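Fake flowers, tall vase, no tears

Artificial flowers have one great advantage over real ones: they can't die while you dither. They do, however, arrive squashed flat and looking guilty, so a bit of bullying is needed first.

Lay the bunch on the table beside the vase and see how much stem you've got. Too much, usually. Don't reach for the cutters yet. Most stems have wire inside, and a bent one can be unbent – a snipped one stays snipped.
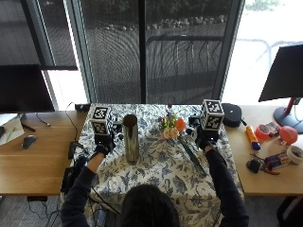 Bunch down, vase up, cloth on.

A tall metal vase is forgiving because it hides whatever horrors you commit below the rim. It is also top-heavy once filled. Tip in around 200 g of dry rice or gravel, and drop a folded tea towel on top if the stems still slide about. My neighbour Yevhen Ivanyshyn uses old socks. I have looked, and you can't tell.

Hold the whole bunch low down, near the base of the stems, and lift it up to the light before it goes in.
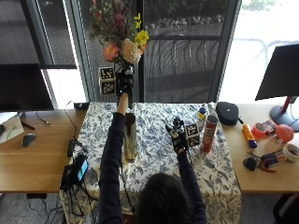 Gaps show up far better that way than they do flat on the table. Pull the big blooms apart a little, and push the small ones into the holes. Then turn the lot and do the back, even if it's going against a wall.

For dust, a hairdryer on cold and a soft paintbrush. I do mine every October, whether they need it or not. They always need it.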